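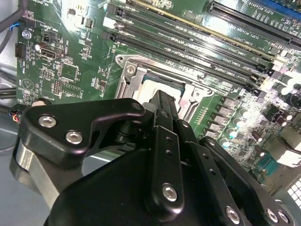

Green computer motherboard, processor socket at centre.

Saber Incident Register
Records software for district councils and traditional authorities

Saber is a register for recording communal disputes, damage claims and mediation meetings at district level. It runs on a single office computer or on a small local network and does not need a permanent internet connection. Records are held by district, ward and village, and each entry carries a file number, the names of the parties and the law or by-law under which the matter is being handled.

Damage claims
Each claim is linked to one incident. Assessed losses can be shared across households, wards or a whole district where the law allows a collective levy. The clerk enters the total and the basis of division — Saber prepares the schedule and the individual notices. Amended schedules are kept alongside the original and cannot be overwritten.

Mediation records
Minutes, attendance and signed undertakings are filed under the incident. Follow-up dates appear on the opening screen until closed by a named officer.

Access
Three levels: clerk, district officer, auditor. Auditors can read and print all entries but cannot edit.

Specification
Standard report forms: 49
Wards per installation: up to 263
User accounts: up to 18
Export: CSV, PDF
Backup: nightly, to external drive
Manual: 203 pages, printed and PDF

Supply
Saber is supplied by Mokow with one year of updates. Existing Telach registers can be imported; dates before 1960 should be checked by hand after import. Training takes two days and is given at the council office by Trinidad Urrutia or Witold Dudek. Price on application.

Page revised 14 November 2022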